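Home Programs Publications Grants About Contact

Progress report to the funder: Sanctions Monitoring and Civil Society Access, Jillesia
Reporting period ending June
Prepared by Catríona Tierney, Andudwood Policy Institute

1. Status

The project remains within scope. Two of the three work packages are on schedule. The third, on humanitarian exemptions, is behind by one quarter for the reasons set out in section 3. No change to the overall end date is requested.

2. Work package A: tracking the exemption regime

The research team compiled licensing decisions issued to relief organizations operating in Jillesia since the current sanctions were adopted. The dataset now holds 3299 entries. Each entry records the type of goods, the issuing authority, the date of application and the date of decision. Emese Borbély completed the second round of coding in June. Disagreements between coders were concentrated in one category, dual-use equipment, where licensing authorities apply different definitions and often give no written grounds.

Median processing time has lengthened since the first interim report. Applications for medical supplies are decided fastest. Applications for water treatment parts and communications equipment are the slowest, and a large share are returned with requests for end-user information that the applicant has already supplied. The revised codebook is attached as Annex 1.
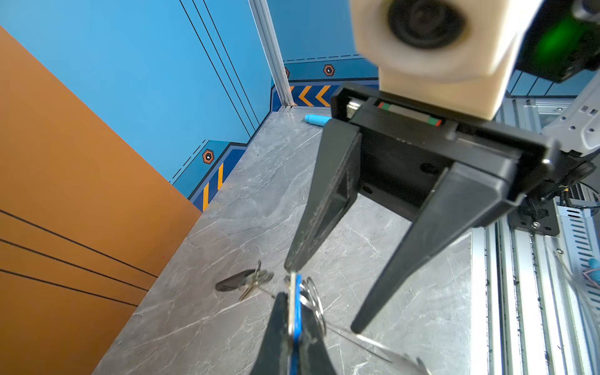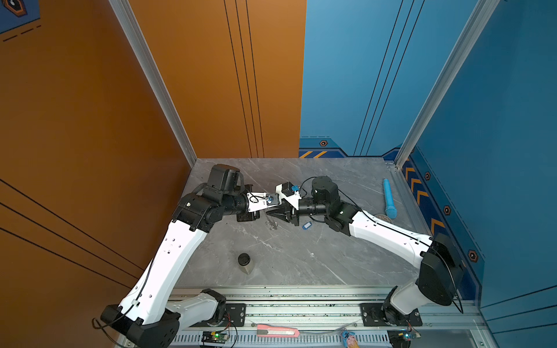
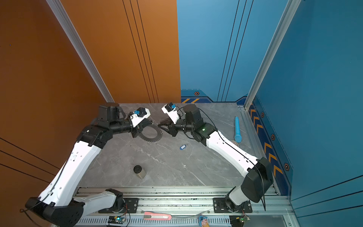 Dual-use classification was the subject of the second expert workshop, attended by 20 participants from export control offices, universities and relief groups. Krisztina Bodnár chaired the session on general-purpose equipment. Her paper argues that control lists written around single finished items handle assembled systems badly. An assembled system may be assessed as one system by one authority and as separate components by another. The outcome for the applicant can differ accordingly. Participants did not agree on a common test, but supported a recommendation that authorities publish the unit of assessment they use. The recommendation will appear in the final policy brief.

3. Work package B: interviews

The target is 30 interviews with local organizations, banks and freight agents. Roughly two thirds have been completed. Chaimae Ait Ali conducted the interviews with banks remotely. Respondents described account closures following changes in correspondent banking relationships, even where a valid license was in place. Interviews inside Jillesia were suspended when the border crossing closed and entry permits lapsed. New permits have been requested. If they are not granted, the remaining interviews will be held by telephone through Tello, the partner organization, with a shorter question guide.

4. Work package C: diplomatic engagement

Noémi Hegedűs briefed mission staff from 3 governments on the preliminary findings. Two asked for further detail on processing times by category, which has been sent. A joint session with the regional mediation group was postponed at the group's request until after the assembly elections.

5. Budget

Spending is below plan under travel and above plan under translation. We request approval to move unspent travel funds to translation and secure data storage. Fornine continues to host the dataset under the existing contract.

6. Next period

Close the interview series. Circulate the draft policy brief for external review. Submit the anonymized dataset and the final codebook for deposit.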